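From: Jessie Drummond
To: Drirncombe household swap list
Subject: Re: Carrier bags, what do you all do with them?

Thirumalai Arumugam wrote:
> We have moved into the flat above the shop and the last tenants left
> a kitchen drawer so full of carrier bags that it won't shut. I counted
> 78 before I gave up. Does anyone have a way of sorting them that
> doesn't take a whole weekend? I don't want to bin the lot if some
> of them can be used. Also, does the swap table still take them?

Hello Thirumalai,

The swap table takes them in March and again in the autumn, but they have to be clean and sorted by size, so you will want to go through them first.

The main thing is to get them all out at once. I have tried doing it a few at a time from the drawer and I just end up pushing them back in. Spread them over a bed or a table with an old sheet or cloth on it and keep something wide and open on the floor for the ones you have dealt with. A washing-up bowl is too small. A big round basin does the job. 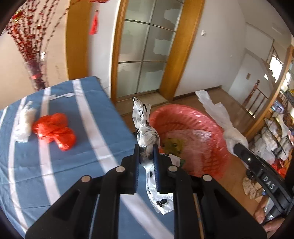 Then pick each one up by the middle and let it hang. If it has a split you will see it, and if there are crumbs or onion skins in the bottom they come to notice too. Split ones go straight in the recycling bag. I knot the small ones, as they take up less room and don't slide about. The big ones I fold in long strips and roll up, although Ravindran Mathew says folding is a waste of an evening and he stuffs his in an old pillowcase.

I keep three lots: small ones for the bathroom bin, medium ones for shopping, and large clear ones for covering things in the shed. Thin crinkly ones that won't last another trip I use for peelings. Put any paper bags to one side, they go with the cardboard.

If you have a basket with holes in the sides, line it with one of the bigger bags and stand it on a stool by the table. It saves bending down - my back noticed the difference.

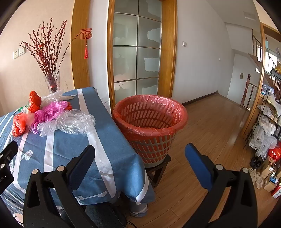

How many bags should go in a bundle for the swap table?

Sixteen of the same size, with a rubber band round the middle. Aurelia Hollenstein looks after the table and she will take loose ones if you are short of bands, but please put them all inside one bag.

I can lend you a basin if you need one. I am in most evenings after 6.

Jessie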